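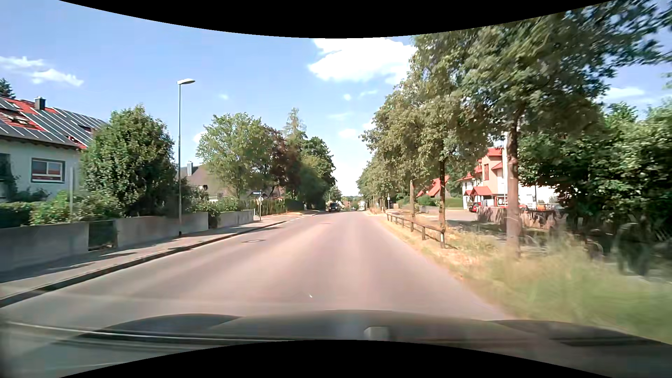
Figure 1. A straight stretch of road under a bright blue sky.

Getting to Market: how people in Dunmore do their weekly shop
Project report by Tia Catterall

I chose this subject when my gran mentioned, over a very long pot of tea, that she used to know everyone at the Domgate market by name and now knows hardly any of them. I wanted to find out whether other people felt the same, and what had changed in the way they shop.

In March I left 200 paper forms at the library and the two chemists, and I also sat down with four stallholders for a proper chat. They were all very generous with their time (and in one case with their rhubarb). Lionel Lightfoot has sold vegetables there since he left school, and he told me that his regulars now come once a fortnight and buy more at a go.

Most of those who filled in a form said they drive to Istbridge for the big shop and keep the market for eggs, cheese and fish. Parking came up a great deal - more than prices did, to my surprise. Older shoppers wrote the longest answers, often over the page, and many missed the Thursday bus.

If I did it again I would ask fewer questions and leave bigger boxes.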